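Workshop notes: lidding reclaimed tins with cork

Last month's item on label removal drew several requests for a follow-up on closures. Most reclaimed food and tobacco tins arrive at the swap table without a lid, or with one so distorted that it no longer seats. Larysa Marchuk and Matvii Lysenko have been fitting turned cork stoppers to these at the Nurkbridge workroom, and the method below is theirs, with some additions of my own on finishing.

Sort the tins first. A stopper needs a round mouth with a rolled inner lip. Oval and rectangular tins can be closed with a cork panel, but the fit is poor at the corners and the panel dries out of shape within a season. Tins opened with a side-cut can opener have a smooth rim and are preferred. Rims left by an older puncture-type opener must be filed and then burnished with the back of a spoon. Wear leather gloves for this step.

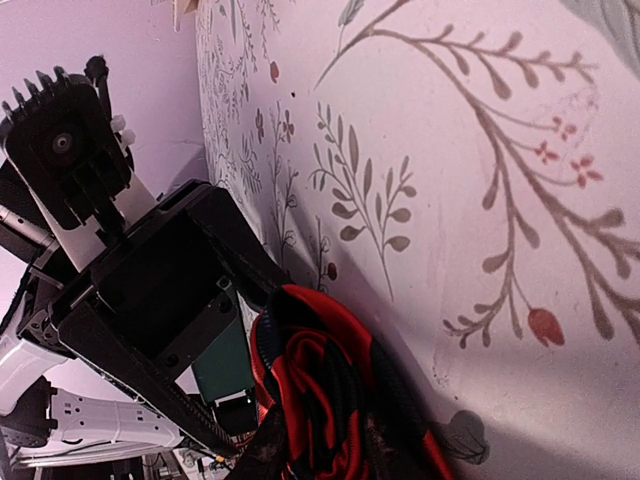 Black housing with a small green indicator light.

Measure the mouth in two directions at right angles. If the readings differ by more than a millimetre, the tin is out of round and should be worked back over a dowel. Tap lightly with a rawhide mallet, turning the tin a little after each stroke. Do not use a steel hammer, which stretches the wall and makes the fault worse.

Cut the cork blank oversize from agglomerated sheet. Natural cork has a better colour but tends to crumble at the edges when cut across the grain. Matvii uses the Lallar sheet in the medium density; the fine density takes a cleaner edge and costs more. Laminate two thicknesses with contact adhesive, press overnight under a board and some bricks, then sand to a slight taper. The stopper should enter by a third of its depth under hand pressure and seat fully with a quarter turn. If it drops in freely, it is scrap. If it has to be forced, it will open the side seam.

For the cap, cut a disc of printed paper or cloth to overlap the cork by the width of a pencil. Wallpaper offcuts suit this well, as the stock is heavy enough to hold a crease and the repeat on smaller botanical patterns falls neatly inside the diameter of a standard soup tin. Brush thinned PVA on the cork only, lay the disc, and work outward with a bone folder. Snip the overhang at regular intervals and turn it down. A second coat of PVA over the face gives a wipeable surface. Spray varnish has yellowed on every light-coloured paper I have tried it on.
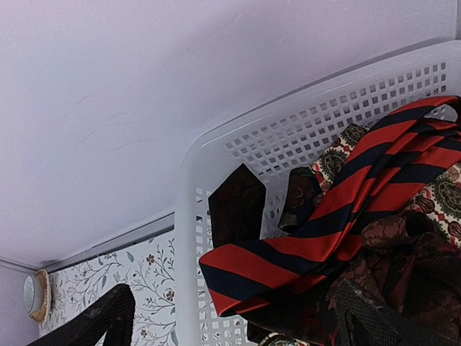
Floral wallpaper, with rust-red flowers on gray-green vines.

Ataahua Rutherford asked whether the finished tins are food safe. They should not be treated as such. The adhesive is not rated for contact and the inner coating of an old tin is an unknown. Buttons, seed packets, string and pencils are suitable contents. Wrapped tea bags are probably all right, but I would not offer them for sale on that basis.

Materials: Fondton has reduced its minimum order on cork sheet, and Chalerm Saithong will place a combined order in May. The stock number is 1459 for medium and 723 for fine. Give him your sheet count in writing and specify the density. The workroom has a supply of tins sorted by diameter on the shelf beside the guillotine. Please return unused ones to the correct row.

The Hrynyshyn lathe is available to members who have done the induction, for those who would sooner turn the taper than sand it. Dust extraction must be running before the cork touches the tool.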